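Jedar shallow bowl, orange-brown

Every shop that sells bowls says theirs is the one you'll reach for every day. We've sold enough of them at Troltthorpe to be wary of that line, so what follows is what we know about the Jedar and what we don't.

It's a round, shallow bowl with a wide shape, a smooth rim and a glossy inside. Fehr, who bring it in, call it a serving bowl. We'd call it a salad-for-two bowl, or somewhere to put the lemons. Soup is a stretch - it's too shallow to carry across a room full.

The maker's sheet says the glaze "resists all staining". We don't repeat that on the shelf tag. Tomomi Oda in our Melholm shop had one at home from February and says turmeric left a faint ring that took 2 goes with baking soda to shift. Tomato was no trouble.

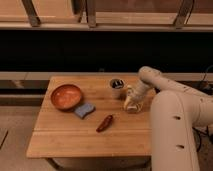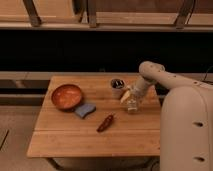
*Jedar bowl on a light wood tabletop, with a blue sponge, a red chili and a small pale cup. Bowl only; the rest isn't included.*

**Colour.** Fehr list it as "terracotta". Some customers see orange, some see brown, and it shifts a fair bit with the light. If you're matching it to something, come in and look.

**Washing.** Sold as dishwasher safe. Ours have been fine on the top rack. For hand washing, use a soft sponge and skip the steel wool, whatever the sheet says about scratch resistance.

**Oven.** No. The sheet says "oven friendly" without giving a temperature, and we asked Fehr twice for a number. Until we get one, treat it as a table bowl.

**Stacking.** They nest, but the glaze squeaks and we don't love the sound of it. A tea towel between each one helps.

**Price.** $20 each. There's a boxed pair as well, at no saving, so buy the box only if you want the box.

**Stock.** Up to 12 on the shelf at Troltthorpe, fewer at Melholm. Orestis Christodoulou looks after holds and will keep one aside until closing the next day.

**Returns.** Chips found on unpacking are replaced. Chips found later are argued about, usually politely. Keep the receipt.

Page checked 4 November 2021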